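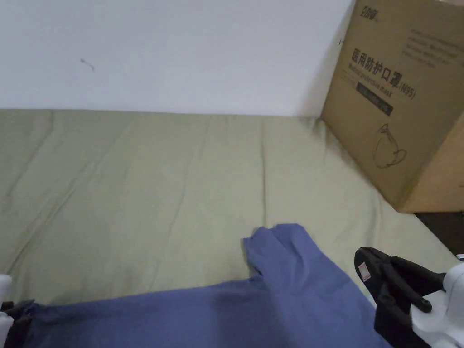
How to Bed In New Brake Pads and Rotors

You've just put on fresh pads and rotors, the wheels are back on, and the car is sitting there begging for a drive. Great feeling! Before you head for the highway, give yourself 30 minutes to bed the brakes in. It makes a real difference in how the pedal feels, and it's one of my favorite parts of the whole job.

Bedding (some people say "burnishing") means heating the pads in a controlled way so that a thin, even layer of pad material transfers onto the rotor face. Skip it and you can end up with patchy deposits, which you'll feel later as a shudder that everybody blames on warped rotors.

Before you start

Pump the pedal until it's firm, with the car still parked. I can't stress this enough – the pistons were pushed back when you fitted the pads, and the first press will go straight to the floor. Check the fluid level, torque the lug nuts to the number in your owner's manual, and wipe any greasy fingerprints off the rotors with brake cleaner.

Then read the sheet that came in the pad box. Makers have their own procedures, and if yours differs from mine, follow theirs. The steps here suit ordinary street pads on an ordinary street car.

Pick your road

You want a straight, dry, empty stretch with good visibility and no stoplights. I use the old service road out past Sandoval early in the morning. Anything similar will do, as long as you can slow down hard without somebody on your bumper.

The stops

1. Drive for a few minutes at normal speeds and brake gently to warm everything up.

2. From 30 mph, make 4 smooth, moderate slowdowns to walking pace. Don't stop completely.

3. Go up to 45 mph and make 10 firmer slowdowns to 10 mph. Press harder than you would in traffic, but stay short of triggering the ABS. Leave a short gap between each one.

4. Drive with as little braking as you safely can until the brakes have cooled. Ten minutes or more is good, and longer on a hot day.

5. Park, and leave the parking brake off if you're on level ground. Use Park or leave it in gear, and chock a wheel.

You may notice a sharp smell during step 3. A little of that is normal with new pads. If you see heavy smoke or the pedal starts going soft, back off right away and let everything cool. A pedal that is still soft once it's cool needs looking at before you drive any farther.

What good looks like

Once it's cool, peek through the wheel spokes. The rotor should have an even gray-blue tint across the swept area, with no blotches. The bite gets better and better over the next few days, so go easy and avoid towing for a while.

Farhad Mohammadi wrote in to ask if you have to do this again when you change pads but keep the rotors. Yes, please do! The new pads still need to lay down their own layer.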